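How to record folding demonstrations on the two-arm bench

Cellau bench notes, page 4. Written by Samina Khokhar, last changed 8th May.

These notes are for anyone recording cloth examples on the two-arm bench. They cover setting up, recording, checking and throwing away. They don't cover training, which Wumpini Dogbe looks after and has written up separately.

You will need the bench switched on and homed, the leader arms plugged in, the cloth box, a task sheet and a second person for the first hour. After that you can work alone.

Before you start

Read the task sheet all the way through. Each sheet has one sentence at the top, for example "fold the cloth in half and leave it near the middle". That sentence is saved with every episode you record, so what you do has to match it. If you think the sentence is wrong, ask for a new sheet. Don't carry on and fix it later.

Take everything off the tabletop that isn't on the sheet. Wipe the surface with a dry cloth. Spray leaves streaks that show under the lights for the rest of the morning.

Check the cables. Each arm has one running along it from the base to the wrist, and it needs enough slack for the wrist to turn fully both ways. Move each arm by hand through its range with the power off. If the cable pulls tight at any point, stop and tell Ghazala Tanoli.

Open Skuma and start a new session. Type your initials, the sheet number and the cloth code. The program fills in the rest. If the camera preview is dark or frozen, close Skuma completely and open it again. Pressing refresh does nothing useful.

Setting the starting position

The cloth must not start in the same place each time. If it does, the policy learns the place and ignores the cloth. We found this out in March with the first towel set, when 938 episodes had to be put to one side. The arms went to the same spot on the table whether there was a towel there or not.

Do it this way:

Pick up the cloth and shake it once.
Drop it from elbow height over a part of the table that both arms can reach.
If it lands flat, leave it flat. If it lands in a heap, leave the heap.
Only move it if part of it hangs over an edge.

Over a session you should get a fair mix of flat, crumpled and half-turned starts. Hina Khokhar keeps a sketch of the table on the clipboard and puts a cross where each drop lands. It's a good way of spotting that you favour one side, which nearly everybody does.

Recording an episode

Hold both leader arms in the rest position and press the left pedal. Wait for the tone. Skuma starts saving on the tone, so anything you do before it is lost.

Move at an even pace, a little slower than you would with your own hands. The arms follow with a short delay, and if you rush you'll end up correcting for a movement that hasn't finished. Corrections are fine in small amounts. A recording with a missed grasp and a clean second try is worth keeping, as the policy needs to see what getting back on track looks like. Three or more misses in a row is a discard.

Finish with the grippers open and clear of the cloth, go back to rest and press the left pedal again. If you want to throw the episode away, press the right pedal. You don't have to give a reason.

An episode should come in under 70 seconds. If yours are running longer, the task is probably too big for one sheet and should be split.

Using both arms

Most new operators lead with one arm and forget the other. The spare arm then drifts, and the drift gets recorded as if it meant something. Keep both hands on the leaders and park the arm you aren't using on purpose, close to the work but not touching it.
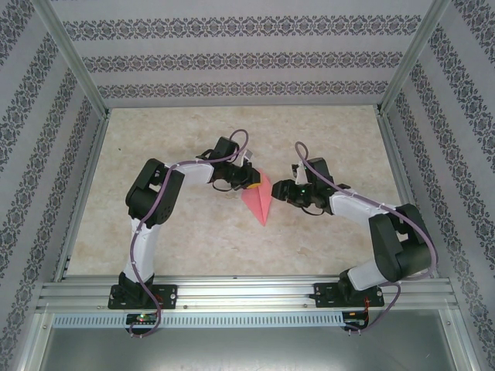 Handing over from one arm to the other is the part of a cloth task that goes wrong most often, and it's worth practising with the recorder off. Bring the first arm in and get a hold on the cloth before you commit the second. The second arm should wait at the side with its fingertips already pointing at the fabric and a narrow gap left between them, as the right gripper does with the pink-red piece. From there it only has a short way to travel, and you can see where it's going. If you bring both grippers in together, one usually pushes the cloth away from the other. Close the second gripper, pause for a breath, then lift.

Watch the height as well. Fingertips that press into the table put a strain on the wrist motors, and after a few minutes the arm may cut out to protect itself. If that happens, end the episode, discard it and let the arm rest for 5 minutes.

Checking what you recorded

Stop after every block and play back the last few episodes at double speed. You are looking for:

Your hand or sleeve in any camera view.
A task sentence that doesn't match the ending.
Jumps in the arm movement, which mean dropped frames.
An episode that ends while a gripper is still closed.

Any of these is a discard. Mark it in the list and Skuma will leave it out of the upload. Don't delete files by hand from the folder, because the numbering breaks and Wumpini has to rebuild the index.

Be strict with yourself about the ending. A fold that nearly worked looks all right when you're tired. If you have to talk yourself into it, discard it.

Changing cloths and operators

Swap the cloth at the end of each block, even if you're doing well with the one you have. Stiff cotton, thin jersey and slippery linings all behave differently under a gripper. Cloths with a code starting with Q come from the Qureshi parcel and haven't been washed. Keep them apart from the others, as they hold a crease much longer.

Swap operators too where the rota allows. Eylül Ekinci folds towards herself and I fold away from me, and the set is better for having both.

Uploading

Plug in the blue drive and choose "Close session". Skuma copies the kept episodes and writes a log. When the log says complete, send it to the Jistdale folder and write the session number on the wall sheet. Then home the arms, switch off at the bench and put the cloths back in the box unfolded.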